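Speed limit near people when arm is folding clothes

tgu_karnmont
Our rule at Karnmont is 200 mm/s whenever somebody stands at the table. I think it is good practice also for soft items.

Kershaw_T
Too slow for me. We run 240 and stop at the light curtain.

tgu_karnmont
A curtain helps, but sleeves hang over it — then you get false stops and people switch it off.

Kershaw_T
Fair. Then write down who may switch it off.

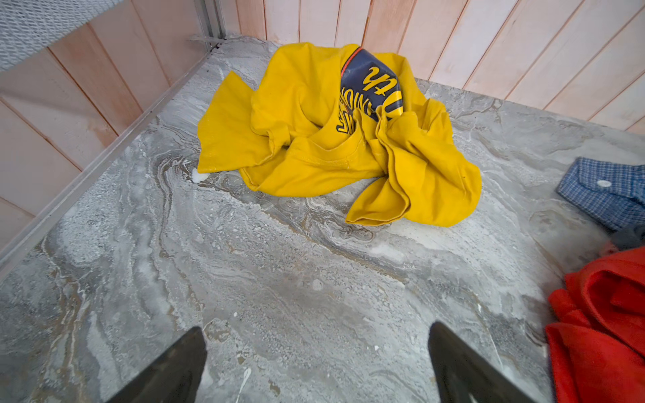 Who should be allowed to mute the curtain?
Only the shift lead, with a key, and each time goes in the log.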